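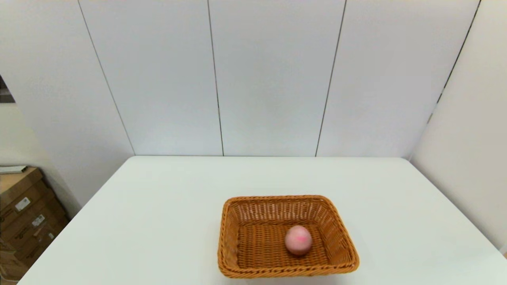
Giuliana Ñahui
Lecturer in Craft Materials, Gellby

Chapter 7. Baskets and their borders

A basket is easiest to study when it holds very little. With one small ball inside, the floor, the sides and the rim can all be looked at in turn. Start with the floor, as most weavers do. 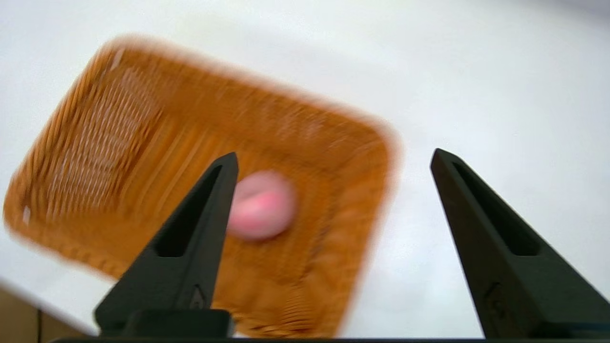

The sides come next. Where they flare, the opening is wider than the base, and the weaver has to keep the slope even on all four sides — harder on a rectangle than on a round. Last comes the border. A plaited border takes long strands, which cross over one another like rope.
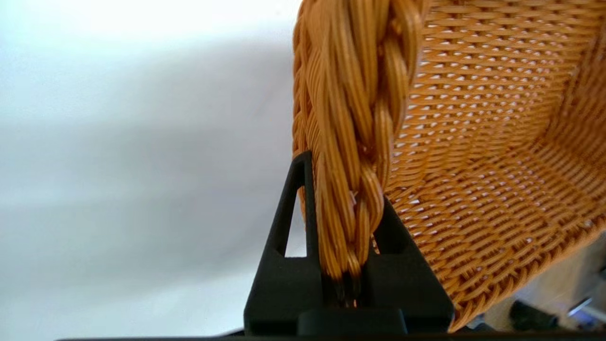

Ruth Llanos disagrees with this order. She teaches the border first, on a short practice piece, and leaves the floor until February. Both methods are used in the exercises.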